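Naltovix, avaliação de um método para inserir processadores com braço robótico

O Naltovix não é um produto de caixa. É um método publicado pelo grupo de Ermanno Cattaneo, com código, pesos treinados e os arquivos para imprimir o gabarito de peças. Promete aprender tarefas de montagem de computadores a partir de poucas demonstrações por teleoperação. Passei boa parte de setembro lendo o relatório e testando o código, e esta avaliação trata das duas coisas.

A tarefa principal é encaixar o processador no soquete de uma placa-mãe que continua dentro do gabinete, com fonte, cabos e baias de disco no lugar. A maioria dos trabalhos que conheço usa a placa solta na bancada, o que facilita bastante a aproximação da garra. 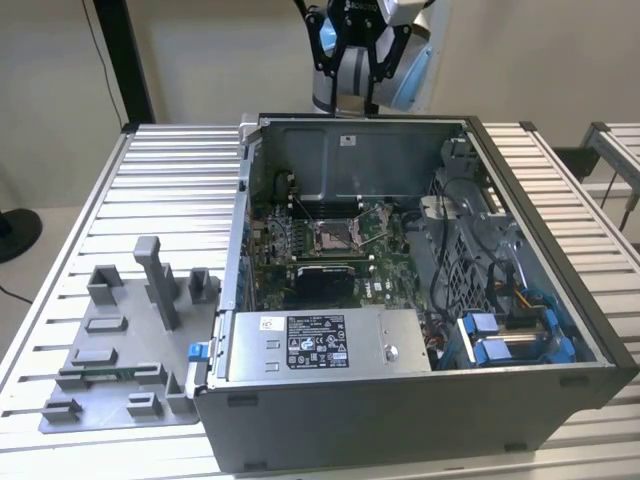

Miah discordou nos comentários da versão preliminar desta avaliação: para quem trabalha com reparo, o gabinete aberto e deitado ainda é o caso fácil, e o teste que interessa seria com a torre em pé e os cabos atravessados na frente do soquete. É uma objeção razoável, e o relatório não a responde.

O método divide o trabalho em duas partes. Uma política visual leva a peça até perto do destino, e um segundo módulo, treinado só com correções humanas, cuida dos últimos milímetros. Foram 117 demonstrações para a tarefa do processador e mais de 673 correções curtas. O segundo número aparece apenas no apêndice, e deveria estar no resumo, porque as correções tomam tempo de operador e entram no custo de quem quiser repetir o treino. 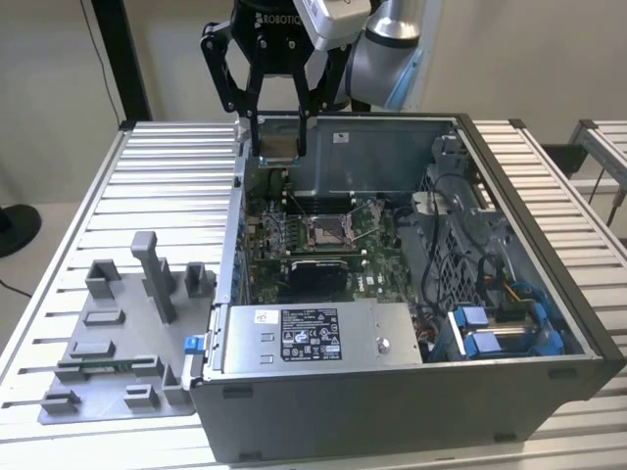 A fase de aproximação é a parte mais sólida. As trajetórias são suaves e o código permite definir uma altura mínima sobre a borda do gabinete, parâmetro que no Hikico, o método que eu usava antes, precisava ser escrito à mão. Já o módulo de correção é sensível à calibração. Com o gabarito deslocado 13 milímetros, a política ainda pegava a peça, mas chegava ao soquete com um ângulo errado e ficava tentando se corrigir até estourar o tempo. Recalibrar resolveu.

A memória RAM recebe menos atenção no texto. Os autores tratam o encaixe do módulo como extensão da mesma política, com um limite de força diferente, e dão a ele dois parágrafos – pouco para uma tarefa em que a pressão final importa tanto.

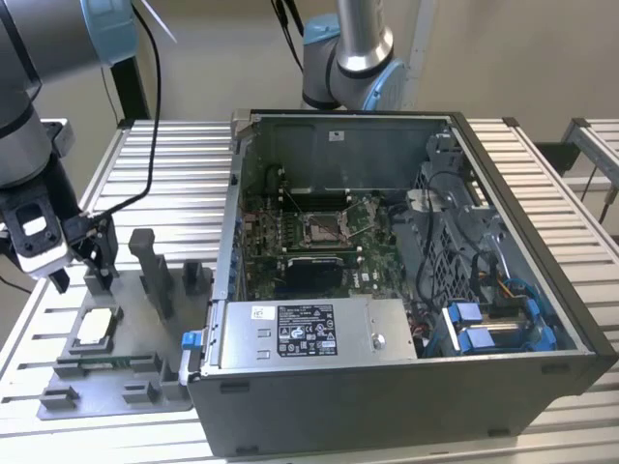

Quanto à instalação, a documentação é correta e seca. O ambiente montou sem erro na segunda tentativa, depois de fixar a versão de uma biblioteca que o arquivo de dependências deixava em aberto. Os arquivos do gabarito imprimem bem em PLA, embora o encaixe da memória tenha ficado justo e pedido lixa. O simulador Riltbridge, sugerido para validar trajetórias antes de ir ao robô, serve para detectar colisões com o gabinete e pouco mais: o contato com o soquete é rígido demais.

Recomendo a laboratórios que já têm teleoperação funcionando e alguém disponível para gravar correções. Para quem parte do zero, o Hikico continua mais simples, com resultado inferior no encaixe final. Volto ao assunto se sair a versão 2, que segundo o repositório vai incluir o fechamento da alavanca do soquete.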